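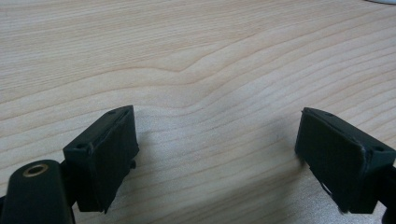

2. Reading the grain (bench tops, tables, shelves)

Notes from the Ruston workshop, session 2 of 3. Bring these back next time, U. Sani will not be printing more.

Look at the surface before you touch it with anything. Pale, fine, close lines = easy to scratch across, easy to hide a scratch along. Follow one line with your eye from side to side. Where it lifts into a peak and drops again, the lines either side go with it. Mark that spot lightly in pencil, it's where a plane or scraper will want to tear.

Colour: light blond, maple-like. "Maple-like" is all you write on the sheet unless you've seen the end grain. Marks come off for guessing the species.

Straight grain -- sand with the lines, full strokes.
Wavy grain -- shorter strokes, go with the general run, don't try to chase the curve around.
Never across. Not even to get a glue spot off.

Grits. Start where the surface needs it, finish at 240. Correction from last year's handout, which said 600 for everything: 600 is only for between coats of finish. Too fine on bare wood and the stain goes on thin and grey.

Lighting: one lamp, low, off to the side. Overhead fluoros off. Shadows look soft on a flat top, so get your head down near bench hieght and look along it.

Finish: Ziltden oil, 2 thin coats, wipe off the excess, leave overnight. Rags flat on the outside rail to dry, NOT in the bin. The Fragkou reading (p. 65) covers why, read it before the practical.

For next session: one page on a table or bench at home. Sketch of the grain, colour, were the lines change direction, any wear. Pencil is fine.

Uchenna Sani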